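4.2 Small pieces and the clip hanger

We come now to the part of the wash that gave us the most pleasure to study and, it must be said, the most trouble to write up. Shirts and towels are obliging things. They are large, they go over a rail in one motion, and the people in our eight Dirkow households had very little to tell us about them. Socks were another matter. Of the 143 loads in the diaries, nearly all had socks in them somewhere, and of the 1677 small pieces entered under the Solik codes (socks, handkerchiefs, baby mittens, cleaning cloths and the like), socks made up the largest share by a comfortable margin. Everyone had an opinion on how they ought to be hung, and most people were happy to put the kettle on and explain it to us at some length.

The clip hanger is a familiar object in these homes, though it goes by several names (one household called it "the octopus" even though theirs was perfectly straight). In its straight-bar form it has a hook at the top, an outline that may be plain or rather fanciful, and a row of small clips along the bottom. What interests us is the order in which those clips get filled. We had supposed, when we drew up the diary sheets, that people would simply begin at one end and carry on to the other. Some did. A good many started at both ends and worked inward to keep the bar level, and they were quite firm with us about the nuisance of a hanger that tips and lets its clips slide together on one side. Others hung whatever came to hand first and put the balance right later, moving a heavier sock across once the tilt began to bother them.

Pairing is bound up with this. In two households, the socks were matched on the table before any of them went near a clip, laid flat, toes all pointing the same way, and then hung side by side so that they could be folded together as they came down. The other households left the matching until the socks were dry, and they were apt to use one clip for two thin socks when the basket was full. Both groups thought their own method saved time. Our diary entries do not settle the question, and we are a little sorry about that, as it was the thing participants most often asked us to find out for them.

There was also the matter of which end goes up. Hanging by the cuff leaves the toe free and puts the clip mark, if there is one, where a trouser leg will cover it. Hanging by the toe spares the elastic, or so its supporters believe, and they believe it with real warmth. Color came into it as well: several people kept their dark and bright socks at one end of the bar, away from the pale ones, a habit they traced to a parent or grandmother more often than to any particular accident. Cloths and other odd pieces were given whatever room was left. The hanger type discussed in this section is shown in Figure 2, on a wooden rail over a table, which puts the clips within easy reach of anything laid out below. 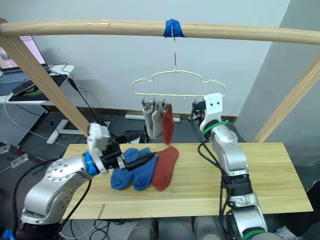
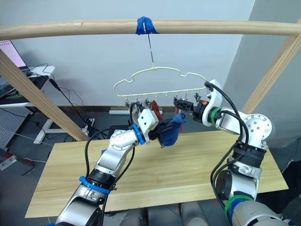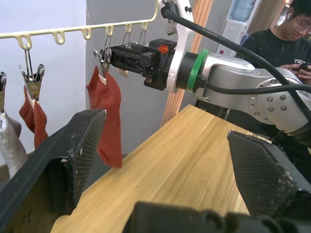

Figure 2. Cream hanger with metal clips, partly filled with small pieces.

Jitendra Jaiswal, commenting on an earlier version of this section, felt that we had been too quick to treat the half-filled hanger as a job interrupted. In his own home, he wrote, "it stays up all week with three or four things on it, and we add to it as we go," so that an order of filling can hardly be spoken of at all; the empty clips are simply where the next sock will go. He asked whether our diary sheets, with their boxes for the start and finish of each load, would have had anywhere to put such a household, and suggested that a later version leave the finish box out.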